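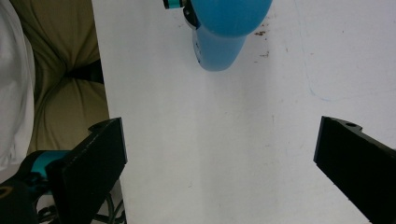 Aicha Benmoussa wollte wissen, warum der zweite Film einer Reihe so oft anders aussieht als der erste, obwohl doch dieselben Figuren mitspielen. Ihre Frage kam im März bei uns an.

Wie eine Filmreihe entsteht

Eine Filmreihe erzählt eine Geschichte über mehrere Filme hinweg. Der zweite Film heißt Fortsetzung. Viele Fortsetzungen werden erst geplant, wenn der erste Film im Kino genug Geld eingebracht hat. Dann muss das Filmstudio neu überlegen: Wer schreibt das Drehbuch? Wer führt Regie? Haben die Schauspieler noch Zeit?

Bei den Filmen über die Insel Clillport hat der Regisseur gewechselt. Den ersten drehte Greer Purves, den zweiten Euan McIver. Purves mochte lange, ruhige Bilder. McIver schneidet schneller. Deshalb wirkt die Insel im zweiten Film wilder, auch wenn die Häuser dieselben geblieben sind.

Was ist ein Schnitt?

Ein Schnitt ist die Stelle, an der ein Bild aufhört und das nächste anfängt. In der Sturmszene des zweiten Films gibt es 42 Schnitte, im ersten Film kommt eine ähnliche Szene mit 15 aus.

Und die Kinder im Film?

Kinder wachsen. Archie Laing spielte den Jungen Ferri, und zwischen den beiden Drehs lagen fünf Jahre. Im Drehbuch war aber nur ein Sommer vergangen. Das Studio Tamwood ließ die Geschichte umschreiben, und Ferri kommt nun als Jugendlicher auf die Insel zurück.

Wörter zum Merken

Drehbuch: der Text, nach dem ein Film gedreht wird.
Regie: die Leitung beim Drehen.
Trilogie: eine Reihe aus drei Teilen.

Text: Hartmut Vogler
Stand: 24.04.2024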